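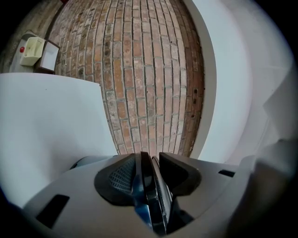 The curved red-brick wall at the Flesora building, Mullthorpe, photographed from close to its face.

MULLTHORPE BRICKWORK TO BE REPAIRED UNDER NEW AGREEMENT

12/11/2022

The Flesora Trust has appointed the building conservation firm Morkard to repair the curved red-brick wall at its premises in Mullthorpe. The contract covers the cleaning of the brick faces, the replacement of the most badly worn bricks and the repointing of the joints along the full sweep of the wall. Work will start in the new year, once the hardest frosts have passed.

The wall is the best known part of the building and is the first thing that most visitors see on arrival. It is tall and bows strongly outwards, and its bricks range in colour from pale salmon and tan to rusty orange and a dusty brown. The building has stood for 111 years. The trust has been responsible for its upkeep throughout its time as owner and holds a record of repairs, although the earlier entries are short and do not always say which part of the brickwork was treated.

A survey of the wall was completed in October by Morkard's own staff. It recorded darker stains on a number of the brick faces, together with pitting and chipped surfaces. The survey concluded that the wall is sound and that the damage is confined to the outer part of the brickwork. It advised, however, that repairs should not be put off for long, as water held in pitted brick can freeze and bring away more of the surface each winter.

Rūta Zariņš, director of the Flesora Trust, said: "We are very pleased to have reached this point. The wall matters a great deal to people in Mullthorpe, many of whom have walked past it all their lives. We have asked for careful work that leaves it looking like itself. Nobody wishes to see a wall that has been scrubbed until every brick is the same colour."

The question of colour was discussed at length before the contract was let. A single shade of replacement brick would stand out sharply against the existing range, and the trust has therefore agreed to buy in mixed batches. The bricks will be supplied by Ševčík, which will make them to the size of the originals and fire them in several shades. Sample bricks will be set out on the ground beside the wall and looked at in both bright and dull weather before any order is confirmed.

Bricks will be replaced only where the face has failed. Those with light chips or old staining will be left in place. Where a brick must come out, it will be cut free by hand and, if its back face is in good order, turned round and used again. Morkard expects this method to reduce the number of new bricks needed, but has not set a target.

The joints will be treated in the same spirit. The mortar between the bricks is grey, and the new mix will be matched to it in tone and texture. It will be based on lime, which is softer than the brick and allows moisture to pass out through the joints. Trial panels will be prepared at a low level – in a position where they can be easily inspected – and left to cure before the main work goes ahead.

Particular attention will be given to the darker strip of brickwork at one side of the wall, in which there are a few small dark recesses. Their purpose is not stated in the trust's records. They will be cleared of loose matter, measured and drawn, and they will not be filled. Anyone who holds old plans, letters or photographs that might explain them is invited to contact the trust office.

Raimonds Šimkus, who will lead the work for Morkard, said: "A curved wall asks more of the bricklayer than a straight one. Each course has to follow the line of the one beneath it, and a small error in one joint will show by the time you are a few feet further along. We shall be working slowly and checking the curve against a timber template as we go. I would ask people to be patient with us if it looks as though little is happening."

The work is planned to last 38 weeks and will be carried out in two stages. The first will deal with the upper part of the wall, reached from scaffolding. The second will cover the lower part and the darker strip at the side. The scaffolding will be taken down in sections as each area is finished and approved.

The building will stay open for the length of the contract. Visitors may find that the usual path is closed for short periods, and signs will show the way round. Noisy work will be kept to the hours agreed with the local authority. Deliveries of brick and sand will be made in the mornings.

Two open afternoons will be held while the scaffolding is in place, at which members of the public may watch the bricklayers and ask about the methods used. Places will be free but must be booked. Details will be published on the trust's noticeboard and website when the dates have been fixed. Visitors to the open afternoons should wear flat, closed shoes.

Notes to editors

The Flesora Trust owns and manages the Flesora building in Mullthorpe.

Morkard carries out repairs to brick and stone buildings. Ševčík makes bricks to order for repair work.

Requests for interviews with Rūta Zariņš or Raimonds Šimkus should be made in writing to the trust office. Site visits by the press can be arranged once the scaffolding is up.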